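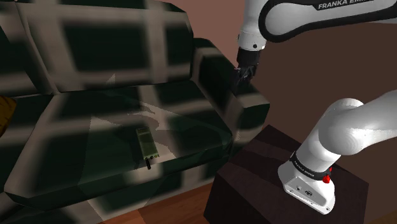 Credit: Ifor Jenkins

So I have reached the age where I get excited about a couch. I spent most of last November without one (long story, involving a move to Sandport and a doorway that was narrower than my old sectional) and I sat on a camping chair every evening like I was waiting for fireworks. My back still hasn't forgiven me!

Anyway, plaid. I grew up thinking plaid furniture was the ugliest thing a person could own. My grandparents had a plaid loveseat in the den, scratchy as a doormat, and we kids fought over who got the floor instead. And now I can't stop looking at it. Green plaid, mostly, with the beige in it. It hides crumbs, it hides dog hair, and it makes a room feel like somebody is about to bring you soup.

I drove out to Kelemen, the secondhand place past the water tower, and tried nine couches in one afternoon. The lady there was very patient with me. One was a steal at $89 but it smelled like a basement, and I've been down that road before – baking soda only does so much. Another was leather and gorgeous and made a terrible noise every time I moved.

Things I'd tell a friend before they go shopping:

Measure your door. Then measure the hallway, and the turn at the end of the hallway, and write it on your hand if you have to.

Sit down for a good ten minutes, with your shoes off if they'll let you. Bring a book. I finished a whole chapter on a brown corduroy number and still didn't buy it.

Ask about delivery before you fall in love. I was quoted $100 to go four miles, and stairs were extra.

I ended up ordering new in the end, which hurt a little, but it was under $1,000 and the covers come off for washing. It gets here in three weeks. Until then it's me and the camping chair, plus a throw pillow I bought way too early.

Recent posts
Paint colors I regret
My Zundeck lamp, one year later
A rainy weekend in Dokmont
Soup for people who hate chopping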